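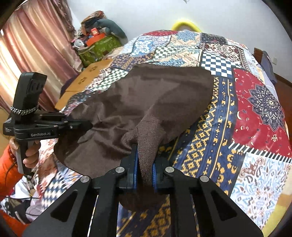

Ilthorpe sets house rules for hand-held gripper work

A set of rules for people who record household tasks with hand-held grippers came into use in Ilthorpe in July. It covers folding, sorting and bed making, and applies to all work done in private homes.

The rules fill 4 pages. The longest part is about cloth. Workers should take the fabric with the tips of the jaws and close them slowly, and they should not pull when both grippers hold the same piece. A session may last 45 minutes at most, and then the hands must rest. Cables have to stay clear of the feet.

Another part is about privacy. The family must give its consent in writing, and letters, screens and photographs of relatives should be put away before the start. The family can ask for a recording to be deleted, also when the work is already finished.

"Before, each worker had an own method, and we received 763 recordings which were difficult to compare," said Eirini Rallis, who wrote the text together with colleagues in Bragança and Udine. "We do not want that people tidy the whole house for us. A normal bedroom is good."

The first 200 homes will be checked against the rules by the end of autumn. Presarham has asked for a copy and may adopt the same text, with a shorter session for older workers.

Contact the newsroom | Copyright Ilthorpe News | Back to top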